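4. What people write when they sign

I should say how I came to be reading other people's condolences for the best part of a year. My aunt died, the family put a notice up on the local paper's site, and within a day there was a guestbook under it with entries from people none of us had heard of. One of them said only "Sorry to hear this, he was a good man". My aunt would have enjoyed that. I started reading the guestbooks under other notices, then saving them, and by January I had a folder that Liya Shiferaw told me, quite firmly, was a corpus and ought to be treated like one.

So we did it properly. The collection we ended up with holds 411 death notices and the 2073 guestbook entries left underneath them. All of it comes from one regional site, and we stopped collecting on May 27, 2019. I cut anything longer than 3000 characters, because those entries were nearly always whole poems or chapters of scripture pasted in, and they swamped everything else when we looked at word use. Nineteen notices had guestbooks that had been opened and never signed. I kept those in. Liya wanted them out, and we argued about it over several lunches (she still thinks I'm wrong, and Section 6 gives her side).

4.1 Sorting the entries

We read every entry twice, once each, without seeing the other's labels. The first scheme was far too fussy. I had separate labels for "thinking of you", "praying for you" and "you are in our hearts", and after a week I couldn't remember why. We boiled it down to four: the set phrase, the memory, the message to the family, and the message to the dead person. An entry can carry more than one, and plenty do. Somebody will start with "So sorry for your loss", drift into a story about a caravan holiday, and finish by telling the deceased to save them a seat.

Where we disagreed, Torquil Laing read the entry and decided. He was a good choice for this, having written death notices for a newspaper for years before he came to us, and he has a sharp ear for which phrases came off a form. Most of the quarrels were over the last two labels. Take "Rest easy now, your girls will be fine". The words are spoken to the dead man, but the girls are going to read them, and whoever wrote that knew it. We let such entries have both labels.
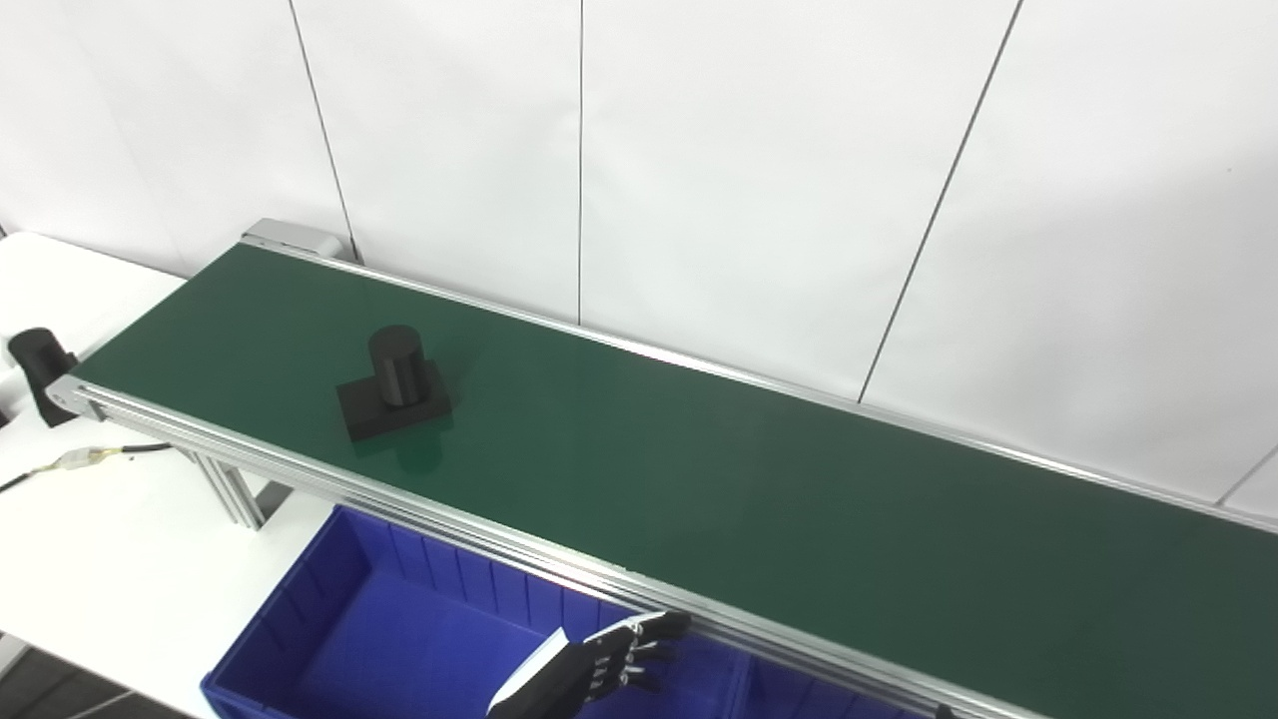 The set phrases turned out to be more interesting than I'd given them credit for. I went in thinking of them as filler, the thing you write when you can't think what to write, and I suppose they are that. But they cluster. Once one signer under a notice uses "deepest condolences", the next few are likely to use it as well, and then somebody breaks the run with a proper memory and the entries after that get longer and looser - as if permission had been given. Liya spotted this before I did. She was reading the guestbooks in order while I was hopping about in them, and you can't see it at all if you hop.

Memories are a different matter. They are full of places and jobs and vehicles, and short on feelings. People write about the van he drove, the school gate where she stood, the biscuits in the tin on the second shelf. One entry was a recipe for pickled beetroot with no greeting and no signature, and I have thought about it more than anything else in the folder. I'd expected sorrow words to turn up most in the entries by close friends. In our reading it went the other way, and the people who said they'd hardly known the deceased were the ones reaching for "heartbroken" and "devastated".

4.2 Who is being spoken to

The notices themselves hardly ever speak to anybody. They announce. The guestbook, an inch further down the same page, speaks to everyone at once, and signers handle the change in all sorts of ways. Some open with the widow's first name, as in a letter. Some sign with a full name and the street they used to live in, which I took at first for stiffness. Torquil put me right on that: after thirty or forty years the family may not know a married name, and the old street is how you tell them who you are.

Direct messages to the dead come mostly in late entries, the ones left on birthdays and anniversaries after the funeral visitors have gone. By that point the guestbook often has one regular signer left, a daughter or a brother, writing every so often about the garden or the new baby. We found these hard to read and harder to label, and I asked Liya whether we should be using them at all. We agreed to count them in the totals and quote none of them. The short quotations elsewhere in this section have had small details changed, and no signer is named.

I'd hoped to say something here about the candles and flower pictures that the site lets people add beside their words. The saved pages didn't keep them reliably, though, so I can't tell an entry that never had one from an entry that lost it. They are left out of everything that follows, and Section 5 deals only with the words.

Figure 1. Green conveyor belt between silver rails.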